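Clear the Table First: Notes From the Year-End Sort-Out

December 21, 2024

Quick one this time, everyone is running for the door.

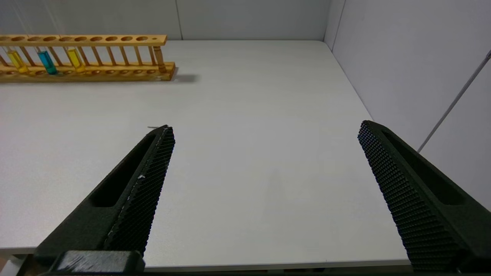

So what do you do first when the whole room needs tidying and you only have an evening?

Start with one table. Take everything off it, wipe it down, and don't put anything back until the rest of the room is sorted. A clear surface gives you somewhere to work, and you will need it by the second drawer.

That was the plan for the workroom at Drakus and mostly it worked. Pale tabletops are good for this kind of job, by the way. Smudges show up, little slivers of wire or fiber show up, and you can see a lost screw from across the room. The old dark bench hid everything. I found a whole set of picture hooks along the back of it when we moved it out. No idea how long they'd been there.

How it went, in case you are doing your own over the break.

Drawers. Tip the lot out, one drawer at a time. Not two. We did two and spent the next half hour working out which pile was which. Tape in one pile, cord in another, pens tested on scrap paper and the dead ones straight in the trash. There were a lot of dead ones. Rubber bands go brittle, so give them a pull before you save them.

Shelves. Top down, always, or you dust the same shelf twice. Glass jars got washed and left upside down on a towel overnight. The big blue tub of fabric ends has gone to the Mina sewing group, who wanted it and came with their own bags. If you were saving something in there, sorry, speak to them nicely.

Paper. The worst part. We kept anything from this year and anything with a signature on it, and the rest went out for recycling. 9 boxes of it. My back is still complaining. Two of those boxes turned out to be instruction leaflets for things we don't own any more, including a heater I have no memory of at all.

Labels. We bought a pack of 100 and used 50, which leaves plenty for the back closet in March. Write them in thick marker, big letters, and stick them on the front of the box as well as the lid. Boxes get stacked and then the lid label is no use to anybody. Plain words please. "Cables, short" is a good label. "Misc" is not a label, and we have thrown out all the boxes marked Misc and shared the contents around.

Wiping down. Warm water, a drop of dish soap, a soft cloth, then a dry cloth after. Nothing scratchy on the light tops - they mark and the marks stay. Get right into the join where the table meets the wall. Crumbs, glitter, staples, it all ends up back there. An old toothbrush does the job, or the corner of a stiff card with the cloth wrapped over it. For tape residue a dab of cooking oil, leave it a few minutes, then wash the oil off properly or you will be wiping it up all week.

Some odds and ends.

The full clear-out cost us $229, and most of that was the new shelf brackets from Gautier. The old ones were bending and I did not like the look of them over the printer. Receipts are in the folder by the door.

The Zedex storage crates are now stacked by size under the window. Small ones on top. They do nest if you turn every other one around, it just takes a bit of a shove.

Scissors have a hook each. Please use the hook. We are down to four good pairs and I'd like to still have four good pairs when the closet gets done.

Lost and found is one box now, by the coats. One glove, a nice thermos, reading glasses in a red case, a scarf, and a key with no tag on it. Anything still there in March goes to the thrift store, apart from the key, which I will keep in the desk.

The table rule. Last one out clears the table. All of it, even your mug, even if you are coming straight back in the morning. It takes two minutes and teh next person can sit down and start. If a project has to stay out overnight then put it on a tray with your name on it and slide the tray onto the low shelf. Trays are next to the sink.

Still to do: the back closet, the drawer that sticks, and the bin of mystery chargers. If you know what any of them belong to, come and claim it. A couple of hours and some extra hands would finish the lot, and I'll bring the coffee. Put your name on the sheet by the door if you can make it, and bring a toothbrush you dont like.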